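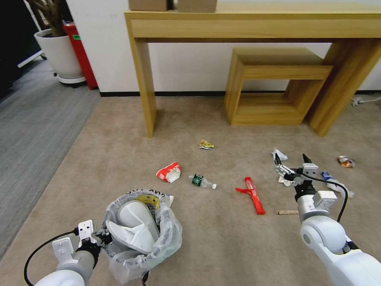
Okay, carpet people, I need to talk about floor trash. A thread, because I have opinions and a free afternoon.

Rule one at my place: the bin goes to the mess. I used to pick up one wrapper, walk it to the kitchen, come back, pick up another wrapper. I did this for years!! Corina Matei watched me do it once and just slid the bin across the carpet with her foot.

Rule two: line it with a shopping bag and fold the edges well over the rim. A skimpy fold slides in the second you drop something heavy, and then you're fishing around in there up to the elbow.

I have a drawer with 44 of these bags in it (I counted for this thread, do not judge me). The thin crinkly ones are fine for paper. Chopsticks will go right through them. 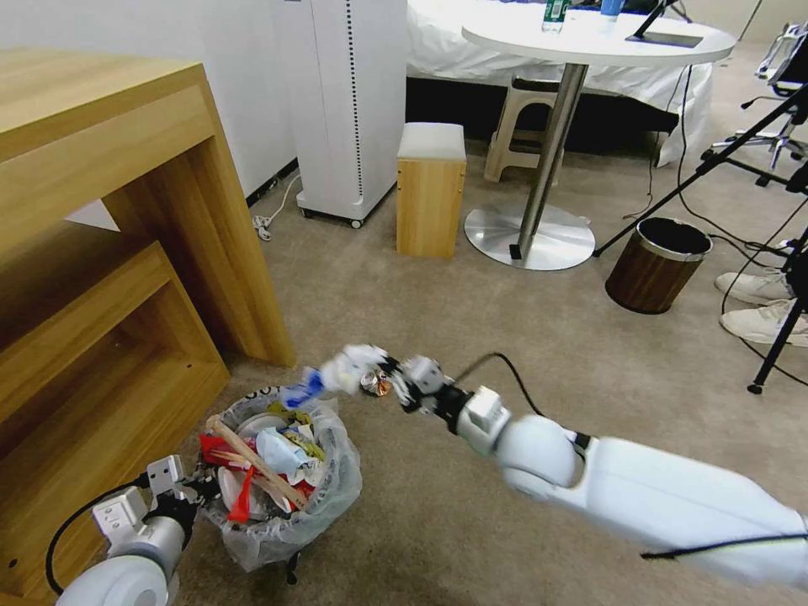 Do you pick up first or vacuum first?

Pick up first, every time. Popsicle sticks and wrappers jam the brush, and a tissue comes back out as confetti.

Order matters too, I think. Big light stuff goes first -- paper cups, snack bags, that kind of thing -- and I squash the cups flat so they don't eat up the whole bin. Then the little wrappers, which love to hide near furniture legs.

Bottles and cans get their own bag in my house. Asmaa Ragab tosses everything together and sorts it later at the sink. We've agreed to stop discussing it. 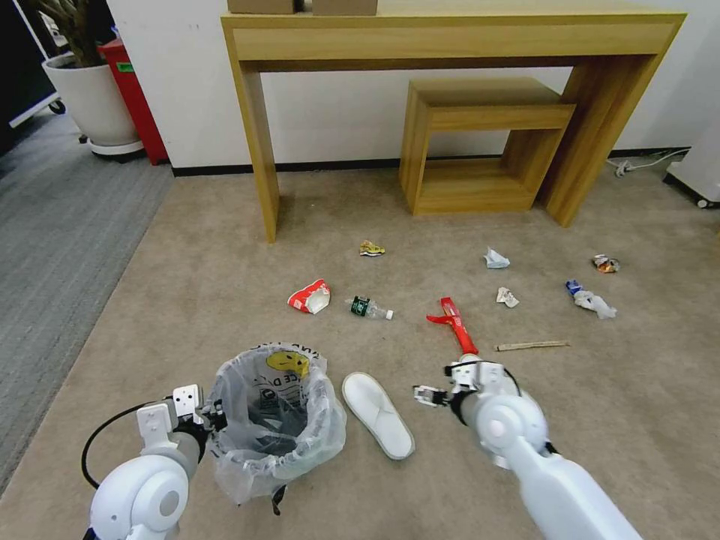 Also check whatever's on the floor before you go on a tear. Slippers are not trash. Toys are not trash. I once threw out a perfectly good bath toy and heard about it until December.

And beige carpet, whew. White tissues just vanish on it. I get down low and look across toward the baseboard, and there's always one more.
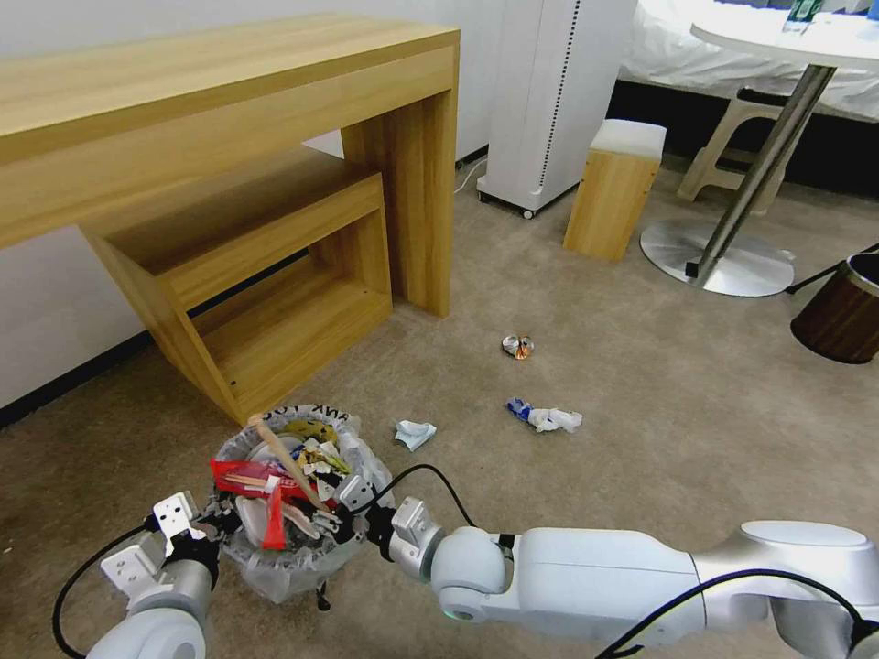
Last pass is around the table bases and under the bench, anywhere a vacuum head won't fit. Cords get tucked back against the wall before I plug anything in.

Then tie the bag, new bag in, done. Inese wants to know what I do about crumbs in the couch. Different thread, I need a snack first.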